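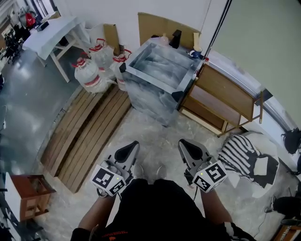
2026년 1월 9일

작업방 한쪽을 드디어 물 쓰는 자리로 바꿨어요! 12월 내내 "해야지 해야지" 하다가 해를 넘겼는데, 막상 시작하니까 가구 옮기는 것보다 뭘 어디 둘지 정하는 데 시간이 더 걸리더라고요. 그래서 오늘은 작품 얘기는 별로 없고 순 자리 얘기입니다. 이런 글 좋아하시는 분들 계시죠? 저는 남의 집 싱크대 밑 정리한 글도 끝까지 읽는 사람이라서요 ㅎㅎ

처음 오신 분들을 위해 잠깐 설명하자면, 저는 종이 마블링을 취미로 하고 있어요. 물 위에 물감을 띄우고 무늬를 잡은 다음 종이를 살짝 덮어서 떠내는 거요. 몇 해 전에 스페인 카세레스(Cáceres)에 갔다가 골목 문구점에서 면지에 마블지를 쓴 공책을 하나 샀는데, 그게 시작이었습니다. 공책은 아까워서 아직 한 장도 못 썼어요. 대신 그걸 따라 해 보겠다고 산 물감이랑 종이가 책장 한 칸을 다 먹었고요.

그동안은 식탁에서 했어요. 비닐 깔고, 신문지 깔고, 통 올리고, 물 붓고, 한두 시간 놀다가 저녁 먹을 때가 되면 다 걷고. 걷는 게 진짜 일이에요. 물 담긴 통을 들고 욕실까지 가는 그 몇 걸음이 세상에서 제일 길거든요. 한번은 문지방에 발이 걸려서 복도에 쏟았는데, 마루 틈에 들어간 남색이 지금도 있어요. 그날 이후로 "물은 안 옮기고 싶다"가 저의 새해 소망이 됐습니다.

## 바닥부터

제일 고민한 게 높이였어요. 책상 높이에 두면 허리는 편한데 흘렸을 때 사방으로 튀고, 바닥에 바로 두면 무릎이 아프고요. 결국 나무 살을 나란히 댄 낮은 받침 위에 통을 올리는 걸로 정했어요. 연한 갈색이라 방이 덜 창고 같아 보이고, 살 사이로 틈이 있어서 바닥 장판을 닦기도 낫습니다.

서서 내려다보는 높이라 처음엔 어색했는데 무늬 보기에는 오히려 좋아요. 앉아서 볼 땐 형광등이 물에 번쩍번쩍 비쳐서 색을 잘못 볼 때가 많았거든요. 대신 오래 하면 목이 뻐근해요. 6장 뜨고 한 번 쉬자고 정해 놨는데, 잘 나온 종이가 있으면 그 기세로 계속하게 되고, 안 나오면 또 안 나와서 계속하게 되고... 그러니까 규칙은 있으나 마나네요.

받침을 놓을 때는 수평도 꼭 보세요. 저는 수평계가 없어서 핸드폰 앱으로 봤는데 한쪽이 살짝 낮았어요. 얕게 물을 받는 작업이라 조금만 기울어도 물감이 한쪽으로 슬금슬금 모입니다. 두꺼운 종이를 접어서 모서리에 괴었더니 괜찮아졌어요. 접은 종이가 젖으면 납작해지니까 비닐로 한 번 감싸는 게 낫고요.

## 물은 옆에 두기

받침 옆 바닥에는 빨간 뚜껑에 빨간 손잡이가 달린 큰 물통들을 세워 뒀어요. 사실 이게 이번 자리 바꾸기의 핵심이에요. 욕실에서 바가지로 나르던 시절에는 물 온도가 그때그때 달랐는데, 방에 미리 둔 물은 방이랑 온도가 비슷해져서 풀어 둔 물감이 덜 까다롭게 굴어요. 제 기분 탓일 수도 있는데 저는 차이를 느낍니다.

물통은 Rivus라는 동네 생수 가게에서 받아 와요. 다음 날 아침에 문 앞에 놓아 주시고, 손잡이가 튼튼해서 저처럼 팔 힘 없는 사람도 방까지는 어떻게든 끌고 옵니다. 마실 물을 종이 놀이에 쓰냐고 식구들이 한마디씩 하는데요, 수돗물로도 해 봤고 잘 됩니다. 그냥 욕실까지 가기 싫은 거예요, 네.

다만 벽 쪽으로 바짝 붙여 둘 것! 처음에 받침 앞쪽에 뒀다가 발가락을 두 번 찧었어요. 꽉 찬 물통은 발로 차도 안 움직입니다. 아픈 건 나예요.

## 벽에는 골판지

흰 벽이 제일 걱정이었는데 답은 허무하게도 골판지였어요. 큰 상자를 펼쳐서 통 뒤쪽 벽에 기대어 놓은 게 다예요. 방수 시트도 알아보고 투명 가림막도 장바구니에 넣었다 뺐다 했는데, 골판지는 물감이 튀면 그대로 먹어 주고, 너덜너덜해지면 내다 버리면 되니까 마음이 편해요. 테이프도 안 붙였어요. 벽지 뜯어먹을까 봐요.

옆에 좁은 골판지도 하나 더 기대 놨는데, 이건 큰 걸로 다 못 가린 자리에 쓰는 거예요. 택배 상자 버리기 전에 한 번씩 벽에 대 보는 버릇이 생겼습니다. 식구들이 이제 상자를 버려도 되냐고 저한테 물어봐요.

## 자잘한 것들의 자리

통 가장자리에는 손이 자주 가는 것만 남겼어요. 컵, 조그만 병, 가느다란 나무 막대 같은 것들이요. 식탁 시절에는 도구를 쟁반에 몽땅 담아서 옆에 뒀는데, 젖은 손으로 뒤적이다 보면 쟁반이 먼저 물바다가 되더라고요. 필요한 것만 꺼내 두니까 오히려 덜 찾게 돼요.

막대는 무늬 저을 때도 쓰고 가라앉은 먼지 건질 때도 씁니다. 전용 빗이랑 송곳도 사 봤는데 손에 익은 건 역시 이런 거예요. 마블링 재료는 Drudia에서 자주 사고, 이번에는 작은 스포이트를 2,182원 주고 샀어요. 가격이 왜 그렇게 똑 떨어지지 않는지는 모르겠지만 환율 따라 바뀌나 봐요. 병에 든 물감을 컵에 조금 덜 때 쓰니까 좋고, 씻을 때는 안쪽까지 잘 안 씻겨서 귀찮아요. 다음에는 색마다 하나씩 둘까 하다가 그러면 또 둘 데가 필요해서 참는 중이에요.

통 뒤쪽에는 가벼운 걸 세우지 마세요. 종이를 덮을 때 팔꿈치가 생각보다 멀리 나갑니다. 저는 빈 병을 하나 빠뜨린 적이 있어요. 다행히 뚜껑은 닫혀 있었고요.
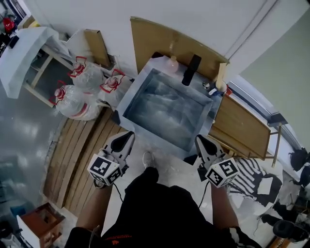

## 써 보니까 어떤가 하면

좋은 점부터요. 일단 시작이 빨라졌어요. 예전에는 준비가 귀찮아서 주말 오후가 통째로 비어야만 했는데, 지금은 저녁 먹고 잠깐 들어가서 한 장만 뜨고 나올 수도 있어요. 물이 탁해져도 바로 버리지 않고 그 위에 한 번 더 떠 보는 여유도 생겼고요. 회색으로 뿌예진 물에서 흰 물감만 살짝 띄우면 돌 무늬처럼 나올 때가 있는데 저는 그게 그렇게 예쁘더라고요. 깨끗한 물로 일부러 하려면 또 안 나와요.

아쉬운 점은 역시 물 버리기예요. 받는 건 해결했는데 버리는 건 여전히 욕실까지 가야 해요. 바가지로 양동이에 퍼서 2번에 나눠 나르니까 복도에 쏟을 일은 줄었지만, 솔직히 반쯤은 미뤄 두게 됩니다. Skundgate 게시판에서 어떤 분이 자바라 펌프를 쓰신다길래 눈여겨보는 중이에요. 혹시 물감 섞인 물에 써 보신 분 계시면 막히는지 안 막히는지 댓글로 좀 알려 주세요!

또 하나는 말리는 자리예요. 지금은 뜬 종이를 옆방 빨래 건조대에 걸고 있거든요. 수건이랑 마블지가 나란히 걸려 있으면 꽤 귀여운데, 수건에 분홍색이 한 번 묻은 뒤로는 저만 귀엽다고 합니다. 방 안에 줄을 하나 맬까 싶은데 물통 위로 지나가면 물 뜰 때 얼굴에 걸릴 것 같고, 창문 쪽으로 하면 겨울이라 종이가 천천히 말라서 쭈글쭈글해질 것 같고. 이건 좀 더 고민해 볼게요.

## 다음에 할 것

- 받침 밑에 깔 얇은 매트 찾기 (미끄럽지 않은 걸로)
- 골판지 여분 챙겨 두기
- 스포이트 안쪽 닦는 가는 솔 사기
- 종이 말릴 줄 위치 정하기
- 카세레스 공책 무늬 다시 도전. 지난번엔 파란색이 너무 퍼졌으니까 이번엔 풀을 조금 되직하게

종이 얘기는 다음 글에 따로 쓸게요. 두께 다른 종이 2종류를 같은 물에서 떠 보고 있는데 얇은 쪽이 자꾸 가운데에 공기가 들어가서, 덮는 순서를 대각선으로 바꿔 보려고요. 마르면 스캔해서 올릴게요.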